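4. Price adjustment clauses in sealant supply contracts

4.1 Material and approach

In the previous section we described the general structure of the market for construction sealants in the Sotbridge area, where two producers, Dosik and Ostness, deliver most of the volume and where smaller buyers are served through the distributor Bouazza. In the present section we look at one part of the commercial relation which is often left out in market studies, namely the clause that says when and how the price may be changed during the life of a contract.

The material consists of 32 supply contracts. All of them were signed between a producer and a buyer, or between the distributor and a buyer, and all of them were valid on Oct 13, 2021, the date on which our collection was closed. Contracts that had been extended only by an oral agreement were left out, and the same was done with single orders. For each contract we noted the length, the product group, the reference used for the price, the threshold, and the time between a change in the reference and the change in the invoice. Where a contract had annexes, the annexes were read together with the main text. In several cases the annex contained a rule that did not agree with the main text, and in these cases we followed the annex, as it was signed later.

Of the 32 contracts, 23 contain a written price adjustment clause. The others fix the price for the full period or say only that the parties "will discuss in good faith" if the market moves. We do not count such a sentence as a clause, although some buyers told us that in practice it has the same effect.

4.2 Types of reference

The clauses can be divided by the reference they use. The most common type refers to a published price for a base polymer. It is easy to control for both sides, and the buyer can check the number without asking the producer. Its weak point is that a silicone sealant and an acrylic sealant do not follow the same raw material, and a few contracts use one reference for both groups. When the two materials moved in different directions, the buyer of the acrylic product paid for an increase that the producer did not have.

The next type refers to the cost sheet of the producer. Ostness uses this type more than Dosik. The cost sheet gives a better picture of the real cost, including energy, cartridges and freight, but the buyer must trust it. Some of the contracts give the buyer a right to have the sheet checked by an outside accountant. We found no sign in the papers that this right had been used, and it may be that the cost of the check is too high for a buyer of normal size.

The last type refers to the list price of the seller. It is found mostly in the contracts of Bouazza. From a strict point of view such a clause is weak as a protection for the buyer, because the seller decides the list. On the other hand, the discount from the list is fixed in these contracts, and the same list is used for all customers in the area. A sudden rise would be seen by everyone at the same time, and the distributor has therefore a commercial interest in moving slowly.

4.3 Threshold and delay

Nearly every clause has a threshold, that is, a change in the reference that is too small to have an effect on the invoice. The lowest threshold in our material is 2 percent. With a low threshold the price follows the market closely, but the administrative work is larger, and purchasing departments complained about many small corrections. With a high threshold the price stays stable for a long time and then moves in a large step. Construction firms that have already given a fixed offer to their own customer find these large steps difficult.

The delay is more important than it looks on paper. A clause can be fully symmetric in its wording, and still the increase may reach the invoice sooner than the decrease. In most contracts it is the party who wants the change that must send a notice. The producer follows the reference every week and has a person for this task. The buyer often follows it only when the yearly budget is made, and for many of them this is in December. Decreases that took place in spring were in such cases asked for much later, and the clause seldom gives any payment for the time between.

Contract length also plays a role. The standard length is 24 months. Shorter contracts tend to have no clause, as the parties expect to meet again soon, and the longer ones have a more detailed clause with a ceiling. We had expected that large buyers would get a better ceiling than small ones, but the material does not show this clearly. It seems that the ceiling depends more on who wrote the first draft. When the draft came from the buyer, there was usually a ceiling in both directions. When it came from the producer, there was often a ceiling for decreases only.

Figure 3. Hand-held gripper with two blue finger pads.
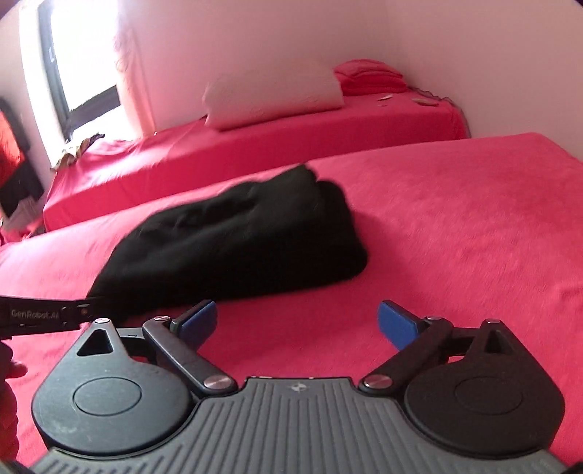

Who carries the risk when the price of the raw material rises between two adjustment dates?

The seller carries it in the contracts with a written clause, until the threshold is passed and the notice has been sent. After that date the buyer pays the new price, and the earlier difference is normally not collected. In the fixed-price contracts the seller carries the risk for the full period, unless the parties agree to open the contract.

4.4 Limits of the material

Our reading is based on the written text, and it must be used with some care. A sales manager may decide not to apply a clause in order to keep a customer, and such a decision leaves no trace in the contract. We had access to invoices for only a part of the buyers, so the real delay could not be measured for all of them. The material also comes from one area with few sellers. In a region with more competition the clauses could be shorter, or the list price type could be less common.

It should also be mentioned that the product groups were not described in the same way by all sellers. Dosik separates joint sealants for facades from those for indoor use, while Ostness puts them together under one heading. We have followed the wider grouping, and small differences between the two uses are therefore not visible in our results. The effect of the clauses on the volume ordered is treated in Section 5.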